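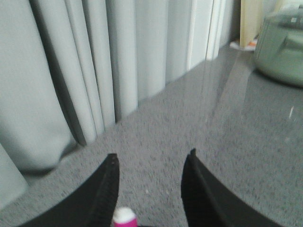 Re: Small things on the floor, and gray carpet in general

List: Home Keeping and Tidying
Date: Dec 20, 2024

Good morning, everybody, and a happy almost-holidays to those of you who are still at your desks (or hiding from your desks, as I am).

I've been meaning to answer this one all week, and every time I sat down to do it something needed wrapping or baking. I'm copying in the part of the earlier message I want to talk about, so those of you on the digest don't have to go digging for it.

> We moved into the new place in October and the whole downstairs has
> that low gray carpet with the light and dark flecks in it. I thought
> it would be wonderful because it hides everything. Well, it does hide
> everything! I have stepped on two pen caps and an earring back this
> week alone. The kids do their crafts on the floor by the curtains and
> I can't seem to get them to use the table.
>
> My questions for the list are these. Do you let the floor crafts go
> on, or do you put your foot down? What do you keep the markers and
> glue in? And has anyone gotten marker out of this kind of carpet
> without leaving a pale patch?

First of all, welcome to the speckled carpet club. We have had ours for years, in the room with the long curtains, and I have a love for it that my family finds hard to understand. It forgives crumbs, it forgives muddy paws, and it vacuums up beautifully because the pile is so short. But you are quite right that anything small and gray or black or white just sinks into the pattern and is gone until a bare foot finds it.

So my first piece of advice is about color, and it's the thing that has made the most difference at our house. Buy the loud ones! If you have any choice at all when you are standing in front of the glue sticks and markers and little bottles, get the ones in hot pink, or a really bright orange, or that green that hurts your eyes a little. A hot pink barrel on a salt-and-pepper carpet can be spotted from the doorway. A white cap that has come off and gone its own way is another story, and for those I still get down on my knees. I used to buy a very tasteful set in gray tins from Lenovent, and I'm sorry to say I vacuumed up a fair part of it.

As for whether to allow the floor crafts, I gave in. I fought it for one whole winter and I was miserable and so were they. Children like the floor, and so do I when my back lets me. What we do now is put down an old flat bedsheet, and everything that has a cap stays on the sheet. At the end you pick up the four corners, carry the whole business to the table, and tip it out for sorting. The paper scraps come along too, which saves a good deal of crawling around. A tablecloth works, but the vinyl kind slides on carpet and somebody will go down with it, so stick with cotton.

Please do move them a little way out from the curtains, though. If your curtains go all the way down like ours, things roll underneath and settle along the wall, and then you find them in the spring. Before I vacuum in there I lift the hems up onto a chair and run my hand along the baseboard. Last time I came up with a domino, a good deal of fluff and 29 cents.

Now, containers. I have tried the divided caddies, and I have tried the Trovano drawers with the little labels, and I'm back to a plain shoebox with no lid. The lid was the trouble. If there's a lid, people set things down next to the box instead of inside it (I do it too, so I can't scold). Markers go in lying flat, glue sticks stand up along one side – and if a glue stick won't stand up by itself anymore it has usually lost its bottom and can go in the trash.

On the marker stains, I can only tell you what has worked on mine, and please try it in a closet or behind a door first. For the washable kind I use cool water and a drop of clear dish soap on a white cloth. Blot, don't rub, and turn the cloth often so you aren't putting the color back. Then blot again with plain water, and lay a folded dry towel over the spot with a heavy book on it overnight. The pale patch you're worried about is very often soap that didn't get rinsed out, so do the plain water part twice. For permanent marker I dab on a little rubbing alcohol, and I go slowly, from the outside of the spot toward the middle. I did once use far too much of it and that corner has had a chair standing on it ever since.

Glue is easier than it looks. Let it dry all the way, pick off what you can with your fingernails, and then use warm water on the rest.

One more thing and then I'll let you go. Low sun is your friend on this kind of floor. Late in the day, when the light comes in sideways, go stand at the end of the room and look across the carpet instead of down at it. Every bead and cap casts a bit of shadow. A flashlight laid on the floor does the same job on a cloudy day, and it's how we found the tiny screw from my reading glasses.

I'd love to hear what the rest of you keep your glue sticks in, and whether anyone has managed to get a puzzle piece back out of a vacuum hose without taking the whole thing apart. Ours has been rattling since Tuesday.

Warmly, from the gray carpet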